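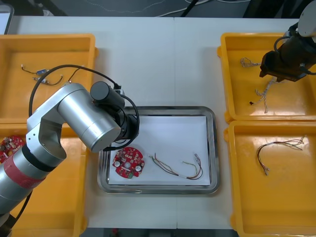
The money for the robot bench got its second look this week, and I'm happy to report that Plastero is going to keep the two arms and buy the stuff that should have been on the list in the first place. If you've been by the assembly room in Cundusness lately you know the setup: an arm on each side, a steel tray with paper in it in the middle, and shallow yellow trays on the left and right for the boards and the wires. I like the trays. They're also the reason I'm writing this, because trays and fixtures and cables were one vague line in last year's budget, and that line has now been spent, argued over and rewritten.

Quick catch-up for anyone on the molding side who has been (sensibly) ignoring my updates. The arms are for the Lema line, the yellow cases with the round red boards inside. We leased them through Zalcombe with an option to buy, and the option has a deadline on it. So the question in front of the budget meeting was whether to buy, extend the lease, or send everything back and go on building Lema entirely by hand. I was asked to put the numbers together, and I went in leaning toward extending. I came out the other side wanting to buy. More on that in a minute.

First, the small money, which took up most of the meeting.

The fixtures line was set at $3,000. It was meant to cover trays, something to hold the cases still, replacement gripper fingers, and cable management. The new quote from Zalcombe came in at $3,185. You'd think a gap that size would get waved through in a minute and a half. It did not! We have a rule that anything over its line goes back to the person who asked for it, and that person was me, so back it came with a sticky note on it.

I'm glad it did, a little. Going through the quote again, I found we were paying to have the trays delivered separately from everything else, and there was a charge for labels we can print ourselves on the machine in the stockroom. With those gone we fit under the line. The quote now has 20 trays on it, all the same shallow kind, plus the case holder and the fingers. No labels. If you have strong feelings about label fonts, now's your chance.

The case holder is the part I fought for. A Lema case is a fussy thing to work in. It's got thick raised rims, it opens in two halves, and the plastic is shiny enough that the overhead lights bounce right off it. A person picks it up, tilts it, finds the angle and gets on with the job without ever thinking about it. An arm needs the case to be in the same place and at the same tilt as last time. We've been getting by with tape and patience, and I'd like to spend less of both. 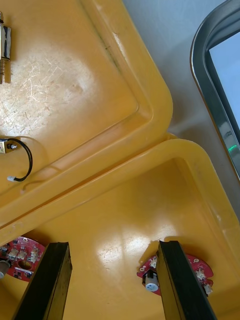
The holder has a solid base with a stop at the back for the lid, and it clamps to the table so it can come off when we need the surface for something else. It's made to our drawing, so there's a wait on it. Zalcombe gave us a delivery window and I've written down the far end of that window, on the theory that I'd like to be pleasantly surprised for once.

Spare fingers were the other discussion. They're a wear item, same as the tips on the soldering irons, and we had been treating them like part of the arm, as if they'd last as long as the motors. They won't. From now on they're going into the regular consumables order with gloves and wipes, which means the Lema line pays for them month by month and we don't have to hold a meeting every time a pair wears down. I realize this is bookkeeping. I still think it's the best decision we made all afternoon.

Now for the big money – the arms themselves.

The lease looks cheap if you only look at the monthly payment, and that's what we did last time. It looks less cheap once you add the service visits (billed separately), the insurance rider, and the fee for every change to the setup that Zalcombe has to sign off on. We've made a lot of changes. We moved the arms farther apart, we moved them back, and we swapped which side the wire bundles go on. Every one of those had paperwork attached. If we own the arms, we can shift them over the width of a hand on a slow morning and see if we like it.

What tipped me was talking to the people who build Lema by hand. I'd assumed they would want the arms gone, and a couple of them did, back at the beginning. What they told me this time was that they'd take the help with laying out parts and would like to keep the wiring for themselves for now. The harnesses are thin little things, and the plugs are small and white and easy to miss if you're in a hurry. So the plan I wrote up has the arms working on picking and placing, with people on the connectors. If the arms get good at the plugs later on, fine, we'll redo the plan. I didn't put any savings from that in the numbers. I've been burned before by a spreadsheet that assumed a machine could do the hard part on day one.

(The label printer was going to pay for itself by summer, if anyone remembers that. I do. It was my spreadsheet.)

There was a fair question about whether we need both arms. One would cost less, obviously, and it would leave room on the table. But with a single arm, somebody has to turn the tray or carry parts from one side to the other, and then you've bought a robot and given a person the job of waiting on it. I'd rather have neither than one. The meeting went with both, and the budget for the pair comes out of equipment, with training coming out of the training line where it belongs.

A word about training, because it got cut in the first draft and I put it back in. Everyone who works at the bench gets time on it, including the late crew. It'll be done in the assembly room on our own parts, at a slow speed, with the scrap boards. Zalcombe offered a course at their place and it sounded nice, but their demo parts are blocks and our parts are bendy wires that go where they like. I want people learning on the wires. There's money set aside to pay for the hours, too, so please don't let anyone tell you to squeeze it in over lunch.

Things that did not make it this round: the taller table, the extra monitor, and new lighting over the bench. I asked for the lighting and I lost. I still think softer light would help with the glare off the yellow plastic, for cameras and for eyes, and I'll be asking again. The taller table can wait, although if you're tall and your back disagrees, come tell me, and I'll add it to the file with your name on it. Complaints in writing do very well at budget time.

We also agreed on a few housekeeping items that cost nothing, and I said I'd pass them along:

- Loose cables on the floor behind the bench get clipped up before the new parts come in. The clips are already in the stockroom.
- Parts trays go back to the bench at the end of a shift. They have been turning up in the kitchen, with snacks in them.
- If you change where something sits on the table, write it in the log. A sketch is plenty.
- Scuffed practice cases are fine to use. Please keep them apart from the ones going to customers.

On timing: the purchase request was signed 4/20/20, and the buyout paperwork goes to Zalcombe along with the corrected quote. The trays should come first, then the fingers, then the holder. The arms aren't going anywhere, so work on the line carries on as it is while the ownership gets sorted out. We'll have one short stop when the holder is bolted up and everything has to be set again, and I'll post the day for it on the board by the time clock as soon as I have it.

I've also been asked to come back next March with a plain before-and-after on what the bench costs to run. Service, fingers, hours, scrap, all of it on one page. I'm starting the file now, while the receipts are still in one drawer – last year I went looking for them at the end and found half of them in a coat pocket. So if you order anything for the bench, even a roll of tape, write Lema on the slip and drop it in my tray. I'd much rather have too many slips than have to guess.

One last thing for the people who've asked about a second bench for the other product lines. It's a good idea and it's too early. I'd want to see the first one go through a full busy season with the proper holder on it, with our own people setting it up, before I ask for that kind of money. But I have started a page for it, and if you know a job in your area that's mostly picking things up and putting them down in the same spot all day, tell me about it. I'm in the small office next to the stockroom most mornings, and the door sticks, so push hard.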